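Ticket 521 – Box scores from Bundow not showing up on the league page
Opened 5/28/22 by Vitória Seixas
Status: Resolved

What was reported

Hi everybody! I keep the stats for Tejada in the summer basketball league, and I do love doing it, but I'm stuck. I score our games on the tablet in Bundow, press Send at the final buzzer, and it tells me "Sent." Then I look at the league page and our game has a final score with no player lines under it at all. Three games in a row now. The Flurnik game is the one I'd most like back, as our point guard had 15 assists and her grandmother has been refreshing the page ever since (so have I, to be fair).

First reply from support

Thank you for such a thorough note, Vitória, and congratulations to your point guard! The final score and the player lines travel separately, so one can arrive while the other gets held up. Could you open Settings, then Roster, and tell us whether any jersey number appears twice?

Reply from Vitória

Oh my goodness, yes. There are two players wearing number 5. One of them moved over to Dreltholm after the season ended in October and I never took her off – I only added the new girl on top. Would that really stop the whole team?

What we found

It would. When a number is shared, the league page can't tell whose points are whose, so it sets the full sheet aside and waits. Your sheets were all sitting in the held folder, with every basket and foul still in them.

Steps that fixed it

1. Open Roster and set the former player to Inactive. Don't delete her, or last season's totals will go with her.

2. Press Save and wait for the green check mark before leaving the screen.
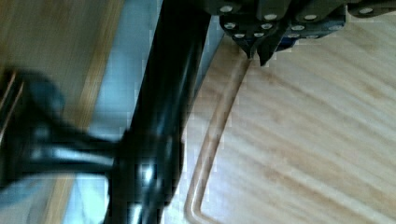 3. Go to Held Games, pick the oldest one first, and press Resend. Do the others in order so the season averages add up properly.

4. Reload the league page and look for the player lines.

Last note from Vitória

All three games are up, assists included! Thank you for being so patient with me. I've called the grandmother.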